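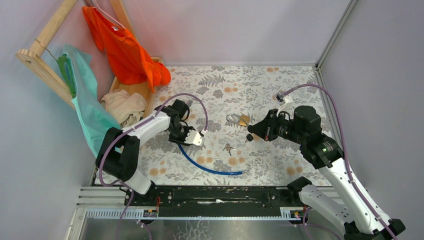 A printed pattern on cloth is a picture that repeats. The part that repeats is called the unit, and the full distance from one unit to the next is called the repeat. Designers work on one unit at a time, and the printing machine does the rest. On a cloth with leafy grey branches and round pale-orange flowers, the flowers are useful markers. Find one cluster of orange flowers, then look for a matching cluster somewhere else on the cloth. If the leaves near both clusters are the same as well, the distance between the clusters may be the repeat. If the leaves are different, the designer has used the same flower twice inside one unit, and the search has to go on.

How a repeat is drawn

The simplest kind of repeat is the block repeat. Every unit sits directly beside the next one and directly above the one below, like squares on graph paper. Block repeats are easy to draw but easy to spot. The eye finds straight rows very quickly, even when the flowers themselves have wavy edges.

The half-drop repeat hides the rows. Each column of units is moved down by half the height of one unit. A flower in the first column then sits level with the gap between two flowers in the second column. Many plant patterns are drawn this way.

The brick repeat does the same thing sideways. Each row is moved along by half a unit, as bricks are in a wall.

In all three kinds, the edges must join. A stem that leaves the right-hand side of a block unit must come in again on the left-hand side at the same height. If it does not, a line of broken stems will run all the way down the cloth. Designers check for this by cutting the drawing in two, swapping the halves and looking at the join in the middle. 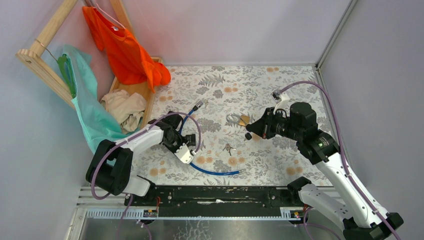 Grey ferns and small peach-orange blossoms on an off-white ground.

The ground

The colour behind the pattern is called the ground. On a pale ground, the cloth is often left white or off-white and only the plants are printed. On a dark ground, the cloth may be dyed first, or the dark colour may be printed in the spaces between the plants.

How the colour gets on

There are several ways to print cloth. Three of them are described below.

Block printing is done by hand. The shape is carved into a flat block, the block is pressed into colour, and the block is pressed on to the cloth. Each colour needs its own block. At the Sisodia workshop a printer pressed one block 1000 times to finish a single length of curtain cloth.

Screen printing uses a fine mesh stretched tightly over a frame. Parts of the mesh are sealed so that colour cannot pass. A rubber blade pushes the colour through the open parts. A pattern in grey and orange needs 2 screens, and a third if there is a darker grey as well. The screens must line up exactly. Lining them up is called registration. Poor registration leaves a thin white gap on one side of a petal and an overlap on the other.

Digital printing uses small jets, like those in a printer at school or at home. No screens are needed, and the number of colours does not matter very much.

The Flindard mill has used all three methods. Its pattern store holds 3833 drawings, and 3000 of them show plants. Charoen Meesuk, who looks after the store, sorts them by size of repeat and then by plant. Ferns have a drawer of their own. One fern drawing, named Cliltine, has been printed on four different grounds.

Finding a repeat yourself

You will need a piece of patterned cloth or wrapping paper, a ruler, and some small paper dots.

Lay the cloth flat. Choose a shape that is easy to recognise – a flower with a bent stem is better than a plain round one. Put a paper dot beside it. Look straight across until you find exactly the same shape with the same neighbours, and put a dot there too. Measure between the dots. Then go back to the first dot and look down the cloth in the same way.

You may find that a small piece of cloth does not hold a full repeat. Curtain patterns can be taller than a ruler. In that case, try a smaller print, such as one from a shirt or a handkerchief.

Words to know

Unit: the part of the pattern that is repeated.
Repeat: the distance from one unit to the next.
Motif: a single shape in a pattern, such as a leaf or flower.
Ground: the colour behind the motifs.
Registration: lining up the colours.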